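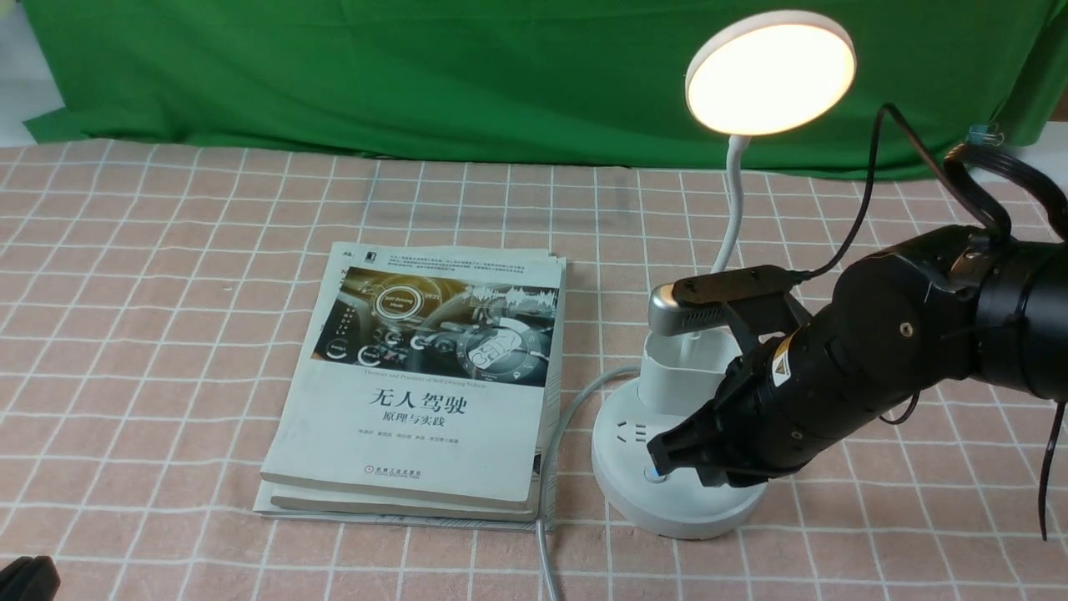 **Desk lamps** are small lamps meant to light the bit of table you're working at and leave the rest of the room alone. I look after the household pages on the Barnine wiki, and this is the entry I rewrite most often, because people feel very strongly about lamps! If you spot a mistake, leave a note at the bottom and I'll get to it.

## What counts as one

For this page, a desk lamp has a foot, some kind of stem and a head that throws light downwards. Clip-on lamps get their own page. So do piano lamps, after the long argument with Declan Hapeta that some of you will remember (he won).

The foot matters more than most shoppers think. A heavy one stops the lamp toppling when you swing the head out, and a wide one eats up the space where your elbow wants to go. Plenty of newer lamps put sockets into the foot as well, so the lamp is half light and half extension lead. I like these, mostly. You get somewhere to plug in the laptop without crawling under the desk, but you also get a nest of leads right where you're trying to write.

## A short history

People worked by candles and oil lamps for a very long time, and the tricks they used are still with us: a shade to keep the flame out of your eyes, a shiny surface behind it to push the light forward. Electric bulbs made it possible to point the light straight down, which you really can't do with a flame. Jointed arms with springs came in during the 1930s and they changed the whole business, as you could pull the lamp where you wanted and it stayed there.

After that came halogen (lovely light, burnt fingers), then the little folded fluorescent tubes, which hummed in every library I ever revised in, and then LEDs. Most of what you'll find in a shop now is LED. They run cooler and use far less power, though on a lot of cheap ones you can't change the light source, so when it goes the whole lamp goes.

## Where to put it

The old rule is to stand the lamp on the opposite side from your writing hand, so the shadow of your hand falls away from the words. I'm left-handed and spent most of my school years with the lamp on the wrong side, squinting at my own knuckles.

For reading, bring it a little behind the page and keep the bulb below eye level. Glossy paper is a pain and you may have to tilt the book. Cloth on the table helps a good deal, as bare varnish bounces the light straight back up at you, and a matt cloth in a soft colour is kinder than pure white.

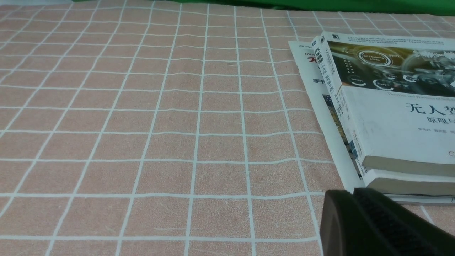

## Brightness and colour

Boxes give brightness in lumens and colour in kelvins. Lower kelvin numbers look yellow and cosy, higher ones look blue and a bit like a dentist's. I keep mine warm in the evening and cooler when I'm doing the accounts.

Dimmers are worth paying for. My Premlow has 6 steps and I use two of them, but I'd miss those two badly. The Tasum has 22, set by sliding a finger along the stem, and I have never once landed on the one I wanted.

## Switches

There are switches on the head, on the stem, on the foot and halfway down the lead. The last kind always ends up behind the furniture. Touch switches look smart, but cats can work them. A push button on the foot is my favourite, and a lit one is handy if you come in after dark, unless the lamp is by your bed, when it's a nuisance all night long.

## Looking after one

Unplug it and let it cool before you wipe it. Dust on the shade cuts down more light than you'd expect, and I do mine every December whether it needs it or not. If a sprung arm starts to droop, look for a knob at the joint before you give up on the lamp. Mine at Mahuika Street drooped for over 11 years and only wanted half a turn.

A plain backdrop behind the desk makes a difference too. Dark cloth, especially a deep green or brown, soaks up stray light and gives your eyes somewhere quiet to rest when you look up from the page. 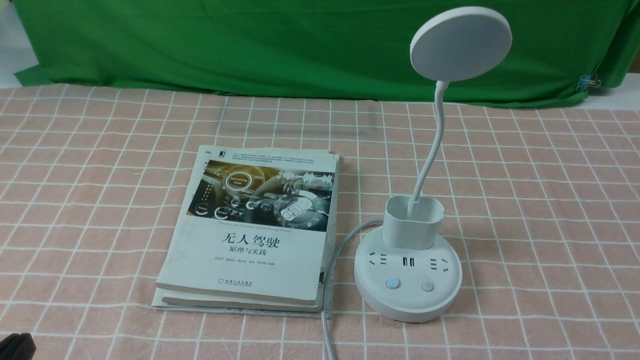 Manaia Maihi writes that dark cloth is fine in a bright room but makes a small one feel like a cupboard, and that she'd sooner have a pale wall with a second lamp pointed at it. She also thinks I'm unfair to touch switches. Her old lamp had one for 3 winters with two cats in the house, and the only thing that ever set it off was her sleeve.

I've put the pale wall idea on the list for the room lighting page. The cats stay in.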